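Teaching by hand at Ayele

Rernano is a small project on two-handed tasks, run from the ground floor at Ayele. A person holds a gripper in each hand and does the job the way they would like a robot to do it. The recordings are used afterwards to train the arms. Our first task is a short one — a pink block and something yellow to put it in, on a white board with a wooden edge. By Wed 9 December we had 836 recordings of it, made by four people.

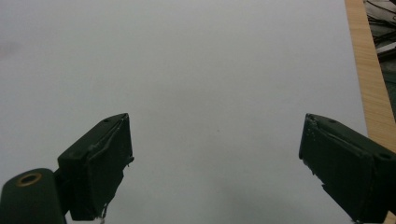 Jaws open over the white surface, with nothing between the fingers.
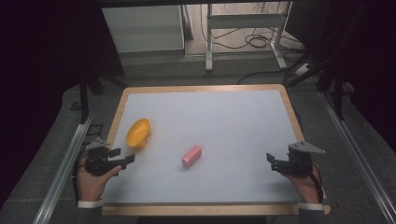 Both grippers at the near edge of the board. The yellow bowl is towards the left and the pink block lies at a slant, right of the middle.

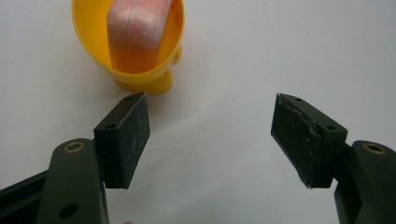 The block upright inside the yellow plastic, with the finger pads apart.
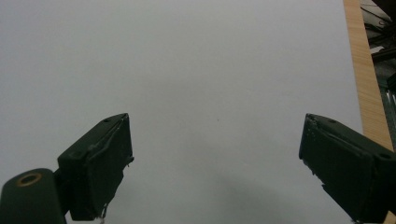
Fingers wide, and the wooden edge of the board running down the right.

Words and pictures: Waraporn Chareonsuk

New people get nine practice runs before anything is kept. Most of them move too fast at first, and the hand that isn't doing much tends to drift. Tolera Tamiru goes through each day's recordings and throws out the ones where the block was dropped or pushed. He has removed 341 so far — those are stored separately and may be used later.

The next task is folding a cloth, planned for March at Mulach.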